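Against the Cup of Coffee

Every gripper brochure shows a hand holding an egg. I own no eggs worth moving. I do own books, and a dark navy one has humbled more hardware than any egg.
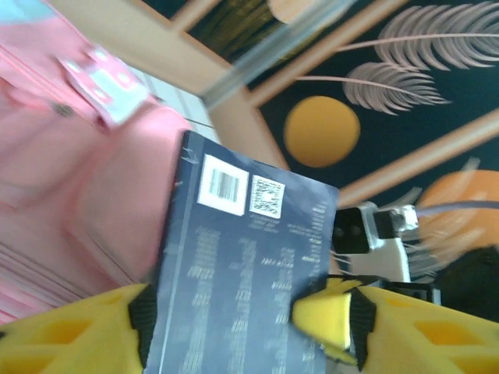 Usman Gilani prefers stiff fingers and says so often. I'm for the soft yellow ones – they forgive my bad aim, and I have plenty of it.
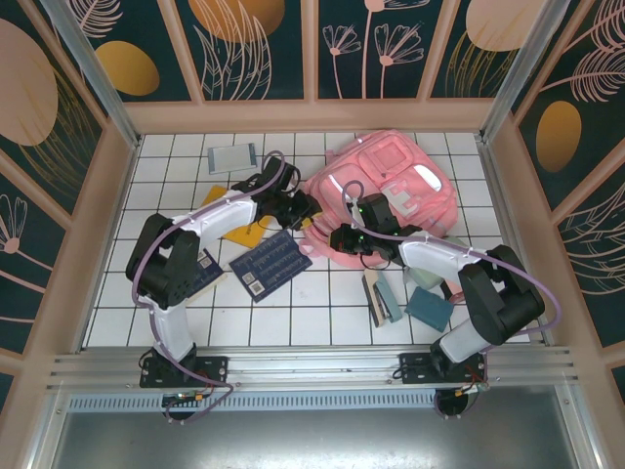 The Price of Two Arms

A second arm doubles the bill and the arguments. I'd buy better pads first. 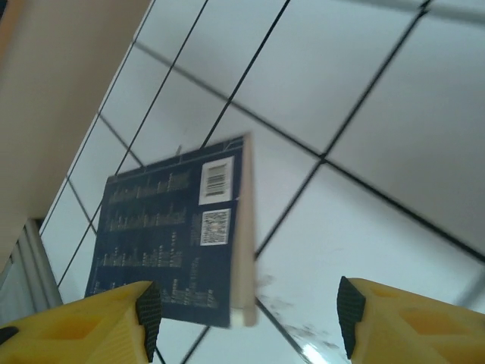

Navy book, yellow fingers, black pads.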